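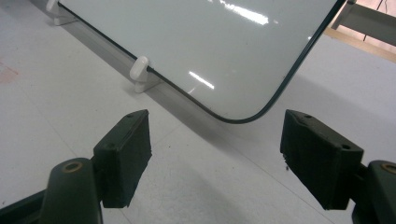 tallow_reed wrote:
Clips every time. I had a magnetic easel for the small board on my desk and it slid about whenever I wrote on it. Two plastic feet that the edge slots into cost next to nothing and take up no room.

benchend wrote:
That matches what I've found. For anyone new to the thread, I'm after a way of standing small whiteboards on tables at Osutwood without screwing anything down. We've got 6 tables and they all get moved about, so wall boards are no use. Glossy boards, rounded corners, thin dark edging. The little white clips push on along the bottom edge.

My worry is the lean. Too upright and it rocks when you press with the pen, too far back and you get the strip lights all over it. 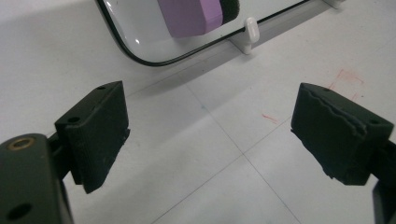 I also looked at the tray type from Minamora, where the pens and the rubber sit in a lip along the bottom. They're heavier and they stay put, but they cost more and the lip collects dust from the rubber. For jotting down what's been done and what's next I don't think we need the lip.

mossgate wrote:
Disagree about the clips. We had 200 of them at the last place and they were forever going missing. People take a board off to wash it, the clip goes in a pocket, and you never see it again. Buy the Jorkix stand in one piece and be done with it.

benchend wrote:
200 is a lot of clips. I need a dozen or so. I'd sooner lose a clip now and then than have a metal stand hanging off the back of the table.

Glare bothers me more. I can live with a small bright spot low down, but when there's a row of streaks along the top I can't read anything written there.
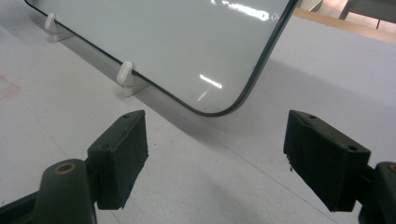 So far I've tried turning the board a bit off square to the lights, and that does more than changing the lean. Matt boards would sort it but they're a pain to wipe clean, the pen ghosts after a month.

tallow_reed wrote:
Which pens? Falcão ones ghosted on mine, even on gloss. Bit of washing-up liquid on a damp cloth got it off.

mossgate wrote:
Don't use washing-up liquid on a board, it leaves a film and then the pen beads up. Plain water, dry cloth after.

tallow_reed wrote:
Been doing it since December with no film. Rinse it properly.
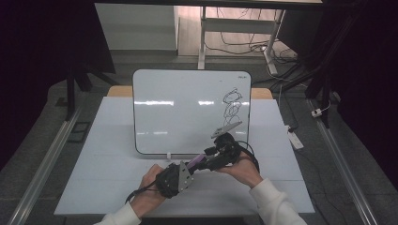
Page 2 of 3

benchend wrote:
Plain water for now, then. I've gone with clips and I'm keeping the boards towards the back of the table so there's space to work in front. Doodles are allowed as long as there's room left for the list.

mossgate wrote:
Get spare clips.

benchend wrote:
They come in bags of 100, so I think we're covered.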